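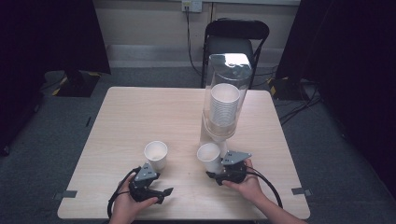

Call for Participants: Hand-Held Gripper Build and Task Recording
Zerkley Shared Workshop, Girkville
Posted 2020-12-26

The Zerkley Shared Workshop invites applications from adults who wish to take part in the second stage of the Thampi project. Thampi is a member-led effort to build a two-armed household robot at hobby cost, using parts that can be made or repaired in an ordinary shop. The arms are under construction. The hand-held grippers are in use now, and participants will work with them at the table to record everyday tasks that the arms will later be asked to perform.

Seven places are open. Sessions start in March and take place at the workshop's Girkville site. Applicants from Sinberg and other nearby towns are welcome, but the project does not pay for travel.

What participants will do

Each participant holds one gripper in each hand and completes short tabletop tasks. The first set of tasks concerns paper cups: taking a cup at the dispenser, standing it upright on the table, moving it from one side to the other, and nesting one cup inside another. Later sets will cover folding cloths, opening lidded boxes and sorting cutlery. The order of tasks is set by the session lead and may change from one week to the next.

Each task is repeated many times. The project needs 3,000 usable recordings across all participants before work on the arm controllers can begin. A recording in which a cup is dropped or crushed is still kept, and participants are asked to finish the attempt without starting over unless the session lead tells them to stop.

Participants who want to join the building work may also sign up for bench hours. Current bench work includes fitting top plates, replacing worn jaw fingers, dressing cables and checking screws after each session. Bench hours are optional and have no bearing on selection.

Time required

One introductory meeting, followed by weekly sessions of 85 minutes. A break is scheduled at the midpoint of each session. Participants should expect to attend at least seven sessions. Those who miss two sessions in a row without notice may have their place offered to the next person on the list.

Who may apply

Applicants must be 18 or older and able to use both hands for light, repeated gripping while seated or standing. Left-handed applicants are especially encouraged, as the first stage included very few. No background in electronics or programming is needed. Applicants with a current wrist, hand or shoulder injury should wait for a later call.

Workshop membership is not required to take part in recording sessions. It is required for bench hours, and the fee will be waived for participants for the length of the stage.

Payment

Participants receive $20 for each completed session, paid at the end of the month. Bench hours are unpaid. The introductory meeting is counted as a session for payment.

Recording and privacy

Sessions are recorded on video from above the table, at head height. Hands, forearms and sleeves will appear in the recordings. Faces are not needed for the project, and any portion in which a face appears will be deleted. Names are stored apart from the recordings. Participants may withdraw at any time and may ask that their recordings be removed, up to the date on which the full set is closed. That date will be given in writing at the introductory meeting.

House rules during sessions

Please remove rings, bracelets and watches. Sleeves should be close fitting or rolled to the elbow. Bags and coats are to be left on the hooks in the hallway, clear of the floor cables. Food and drinks are not allowed at the recording table. Closed-toe shoes are required on the bench side of the workshop at all times.

How to apply

Application forms are available at the front desk of the Zerkley Shared Workshop during open hours and may be returned there in person or by mail. State your usual hand, the evenings on which you are free, and whether you are interested in bench hours. Incomplete forms will be returned.

All applicants will receive a written reply. Those not selected may ask to be placed on the list for the third stage, which will use the same grippers and a new set of kitchen tasks.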